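Teleoperation demos: the arm stops for a moment before every grasp, is my data bad?
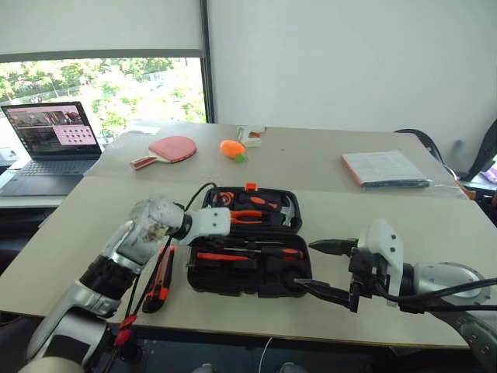

Pushpa Tyagi
I am collecting demonstrations by remote control for a task with a toolbox. The robot must put the utility knife back in its place in the box. The left side has a hand with fingers and the right side has a simple two-jaw gripper. I recorded 546 episodes in December and trained a policy on them. The policy goes to the knife well, but then it waits above it, sometimes for 17 seconds, and only after this it closes. I looked at my recordings and I also wait there, to be sure about the position. Must I record everything again?

Chenxi Lu
I had the same problem on the Wutach setup. The policy copies your waiting. It sees the same picture and the same joint positions in many steps, and the action in all of them is "do nothing", so it learns to do nothing.
You do not need to record again. First remove the steps where neither arm moves and the gripper command does not change. Keep 2 or 3 steps of each pause, otherwise the motion becomes too sudden. Then train again and compare. Please check also the delay of your remote control. If it is large, every operator will stop before the grasp, also the good ones.

Nitbridge
try longer action chunks, for me it helped

Chaudhary
I agree with Chenxi Lu, but be careful with the filter if one arm is holding something while the other works. My first filter deleted the holding part and the policy let go too early.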